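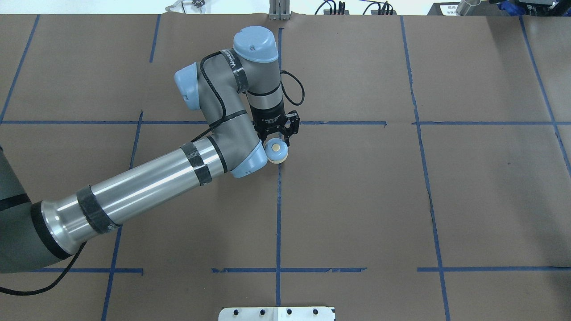
Six months with the Murnix bench arm

We took the Murnix on in January for the sorting bench at Plolham, where knobs and small fittings are checked and put into batches before packing. I run the day shift on that bench. This review is written for anyone in a small works who is thinking of buying one, and it covers the arm, the two-finger gripper and the Cesent software that came with it. Date of writing: 10 July 2019.

**Setting up**

The supplier quoted two days. It took us 5, mostly on the table. The arm needs to know where things are, and we ended up covering the top with brown paper and marking it into sections with dark blue tape. The paper is cheap and goes down quickly, but it creases and tears along the tape, and then has to be replaced. If you have the money, get a proper marked top made.

Cables are a nuisance. We have used black tape on the arm to keep things tidy and I would still like a better route for them. Ask about this before you sign.

**The work itself**

Small round parts are what we bought it for, and it handles them well. The gripper closes gently enough not to mark the finish. Flat parts are poor. Thin washers it cannot pick up at all, so those stay with us.

On a good shift it places 900 parts. Our worst full shift was 481, when the software lost its positions twice and had to be taught again. A practised person is faster than the arm over an hour. Over a whole shift the arm comes out ahead, and it doesn't get sore wrists.

**What changed for the staff**

There were 6 of us on the bench before and there are 6 now. Two used to do nothing but place parts. They now share loading, checking and minding the arm, and the rest of us rotate through the same jobs every week. Most people prefer it. One went back to packing because she found watching a machine duller than doing the work, and I can see her point.

Pak-hei Peng learned the Cesent software first and for a while was the only person who could restart a job. That meant phone calls on his days off. Train at least three people from the start and pay them for it. We got a small rate increase for trained operators in the end, but it should have been settled before the arm was delivered.

Talking has dropped off a bit. You used to sit across from someone all morning, and now you stand at the side and look at the table.

**Against the other one**

We also had a Mäkelä on trial. It was quieter and the manual was better written. The teaching screen was slow, though, and changing from one part to another took most of a tea break. The Murnix does it in a few minutes.

**Would I buy it again**

Yes, for round parts in steady numbers. For mixed work in small batches I would wait. Four out of five, with the point off for the cables and the training.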